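Kitchen Bench Tips: Setting a Place with the Fludley Hand Grippers

By Chukwuemeka Okoro
Updated 29 August 2019

The Fludley pair is sold as a kit: two hand-held grippers, two cables, a bag of spare pads and a recording box that goes under the table. I had it for 30 days and used it mostly for dishes. These tips are for anyone renting or buying a set to record table tasks at home.

Clear a lane first

Put the mat down on one side of the table and leave bare wood next to it. You need somewhere to bring the fingers in low without catching on the weave. Open them before you come down to the table, and keep your wrists loose.

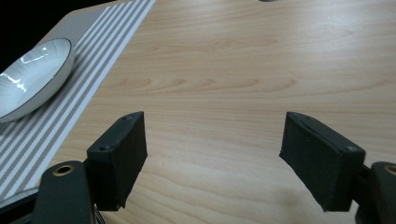
Fingers open over bare wood, with the bowl off to the left on the striped mat.

Smooth the mat with your palm before each run. A mat with a rubber back stays put better than a plain woven one. I tried a strip of Widmer shelf liner under mine and it held fine, although it leaves a ridge if you cut it too wide.

Use both hands for plates

One gripper will lift a light saucer. For anything wider, go in from both sides and squeeze at the rim. Match the height of your hands before you press, or the plate tips toward the lower one. Press only until the pads give a little - more than that and your thumbs get tired early.
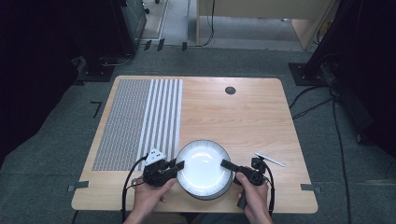
One finger at each side of the rim.

The cables are the weak point of the kit. They are stiff when new and pull at the wrist if they hang over the front of the table. Give each one a loop of slack and keep it clear of your sleeves. A pair of Fonine clips on the table leg would do the job for a few dollars.

If other people will use the same table, mark its position on the floor with tape. It saves a lot of shuffling when somebody vacuums.

Watch the near rim

Most of my bad grabs were on the side closest to me. The pad is thick and hides the rim as you close in, so stop short, look over the top of the finger, then finish the move.

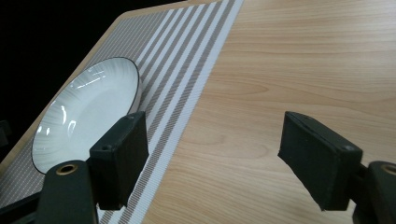 The left pad in front of the rim, not touching it.

Cleaning

Wipe the pads with a damp cloth and let them dry before putting the set away. No dish soap, it leaves a film. Check the screws in the fingers every 60 runs or so.

Worth the money?

Rental is $52 a week, with a deposit. Buying outright is nearly $3000, too much for one kitchen table. The Votex set rents for less, but its pads are harder and slid on my glazed plates. I would rent the Fludley again in April when the new pads come out.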